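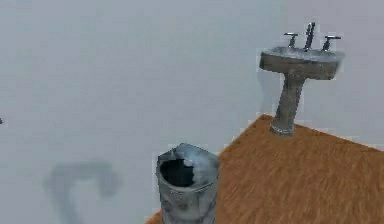

Computer rendering: pedestal sink against a plain gray background.

Notes on the Cirex High-Altitude Balloon Program

November 2, 2023

The Cirex program has completed its autumn flight period at the Arncombe launch field. This post records the main results for readers who follow the program through this site, and answers several questions received by mail since the last entry.

Cirex is a small research effort that sends instruments into the stratosphere beneath helium balloons. Its flights do not reach space, and the program has never described them in those terms. They do reach air thin enough, and cold enough, to test equipment that is later meant to fly on suborbital rockets or small satellites. A balloon flight costs far less than a rocket flight, and the payload is normally returned in a condition that permits inspection.

The autumn period

Two flights were planned and two were carried out. The first carried a radiation counter and a pair of temperature recorders. The second carried the same counter, a new radio transmitter, and the Peser attitude sensor, a device that determines which way a payload is facing by tracking the position of the sun.

The first flight lasted 103 minutes from release to landing. The ascent was steady, and the balloon burst slightly above the predicted altitude. The parachute opened as designed. The payload came down in a stubble field, and the landowner gave permission for the recovery team to enter on foot. All recorded data were intact.

The second flight was less satisfactory. The transmitter worked well during the climb and then stopped sending position reports during the descent. The payload was found the following morning by means of the backup beacon, which has a short range and requires a good deal of walking. Inspection showed that a connector had worked loose. The connector had passed its bench tests, but those tests did not include the spinning motion that a payload undergoes after burst. The test procedure has been revised accordingly.

Results from the Peser sensor

The sensor returned 1,570 readings during the second flight. Of these, 795 were taken while the payload was turning slowly enough for the sun to be located with confidence. The remainder were taken during rapid rotation, mostly in the lower part of the ascent, where the wind was strong.

That proportion is lower than hoped. The sensor was built for a satellite, where rotation is slow and predictable, and a balloon payload swinging on a long line is a harsher environment. Even so, the readings from the upper part of the flight agree closely with the magnetic compass carried alongside, and the designers consider the optical part of the instrument ready for its next stage. The software needs further work. At present it discards a reading whenever two successive images disagree, and it should be possible to recover some of those readings after the fact.

A second question concerns temperature. The sensor housing became colder than expected during the upper ascent and then warmed quickly in direct sunlight. The readings show a slight drift over the same period. Whether the drift comes from the lens mount or from the electronics has not been settled. A chamber test is planned for later in November.

The Kwiatkowski method

Several readers asked how the landing area is predicted. The program uses a procedure known internally as the Kwiatkowski method. The wind forecast is divided into layers, a separate drift is calculated for each layer, and the drifts are added together for the climb and again for the descent. The calculation is repeated 1,000 times with small changes to the burst altitude and the rate of climb. The result is a cloud of possible landing points, and the launch is postponed if any significant part of that cloud falls over a town, an airfield, or open water.

The method is simple and can be run on an ordinary laptop. Its weakness is that it depends entirely on the quality of the forecast. For the first autumn flight the payload landed well within the predicted area. For the second it landed near the eastern edge, which suggests that the upper winds were stronger than forecast.

Other questions

One reader asked whether the balloons are recovered. The latex breaks into strips at burst, and most of it usually remains attached to the line and comes down with the payload. It is collected and thrown away. Pieces that separate are not normally found, and this is a fair criticism of the technique. A thinner line with a better attachment ring was used this season in order to keep more of the material together.

Another asked whether members of the public may attend a launch. Arncombe is a working field, and access is by arrangement only. Launch times also change at short notice with the wind, so it has not been practical to announce them here in advance.

A third asked about student payloads. The program accepts a limited number each year, subject to a weight limit and a safety review. Applicants should send a one-page description of the experiment, a wiring diagram, and an estimate of total mass including batteries. Lithium cells are permitted if they are insulated. Applications for the spring period are now open, and late ones will be held over to the following period.

The next flight

No further launches will be made this year. The next payload will carry the Peser sensor again with revised software, together with the repaired transmitter and a second backup beacon of longer range. The flight data from both autumn launches are being prepared for release and will be posted on this site when the calibration tables have been checked.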